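Tenutau Bin Notes
README, last touched 9/12/26

What this is

I keep getting asked whether a machine can do the boring jobs yet. Sorting the junk drawer, unloading the dishwasher, feeding parts to a press all afternoon. So I started writing down what I see when I watch one try, and Tenutau is where those notes live, along with the pictures that go with them. Short version of my opinion: the shop floor is close on some jobs and my kitchen is not close at all.

The set has 133 picking sessions in it. Each one has a folder with stills, a plain text log, and whatever grumbling I typed at the time. I left the grumbling in.

The job

Picking bars out of a bin. That's it! If you've ever worked next to a parts bin you know a person does this while talking about lunch. You reach in, your fingers slide under whatever's on top, and if the thing is jammed against the wall you flick it loose without thinking. A robot has to settle on which bar, which end, what angle, and whether its own knuckles are going to hit the side of the bin on the way down. Long thin pieces are worse than blocks (I had this backwards when I started) and a bar tight up against a wall is the worst of all, especially one standing parallel to it, so there's hardly any room for a finger on one side.

The setup at Ellside is a big KUKA arm over a gray metal bin, with a second bin right behind it. The bars are red and dark green. Short ones, long ones, lying whichever way they land, and the scratches on the bin floor will give your edge detector something to chew on.
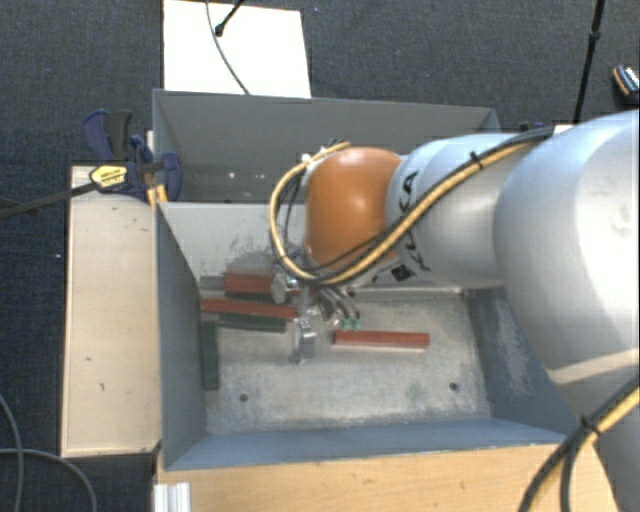
What's in each folder

stills/ has the pictures, numbered in order
log.txt has one line per attempt: bar color, result, my comment
setup.txt says which bin layout was used, Ellside or Kuster

Kuster is the older layout and covers 11 of the sessions. I'd skip those unless you want variety, the lighting is rotten and I changed my mind twice about how to write the results down.

"Result" is one of: picked, dropped, missed, gave up. "Gave up" means a person stepped in. I argued with myself over whether a bar picked on the second go counts as picked, and decided it gets 2 lines in the log, one for each go. Please don't merge them!

So, chores?

My take, and feel free to disagree. Same bin, same few shapes, floor bolted where you left it: yes, I'd hand that over. Laundry, no. A sink full of dishes, also no. My drawer of takeout menus and dead batteries has more kinds of object in it than this whole set, and it's never the same drawer twice.

Known problems

Log comments from March are thin.
Green bars get logged as "gren" in a handful of places. Search for both.
The Werton script that makes the summary table falls over past 1,000 rows, so split the logs first.

Using it

Take it, poke at it, train on it if you like. If you find a mislabeled attempt, open an issue with the folder number and the line.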